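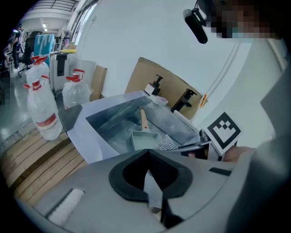

Atieno Lema perguntou, nos comentários do texto anterior, se valia a pena gastar dinheiro numa pinça preta de cozinha ou se a do supermercado servia, já que a dela escorregava em tudo o que fosse fino.

Depende do que se agarra. Tenho a Nivar desde maio, escrevo isto à pressa entre duas encomendas, desculpem.

Prós. Leve. As pontas fecham direitas, coisa que a minha antiga Paltano nunca fez. Papel amachucado, folha prateada, sacos vazios – tudo bem. Dentro de um tabuleiro de inox com as paredes inclinadas chega-se ao fundo sem raspar os nós dos dedos. Lava-se num instante.

Contras. A mola é dura, ao fim de uma hora sinto o polegar. Coisas lisas e pesadas fogem. Para tabuleirinhos com cabo esqueçam a pinça, pega-se no cabo e pronto. E a patilha de fecho abre sozinha na gaveta, irritante.

Preço: paguei 26 euros na Kimaro, com portes. Caro para uma pinça?? Um bocado. A antiga custou menos de metade e durou o que durou.

Comprimento, cerca de 30 cm nao medi bem. Para tachos fundos queria mais.

Volto a comprar? Sim, mas so em promoção – e experimentem a mola na loja primeiro, se tiverem a mão pequena.

Nota: 4 em 5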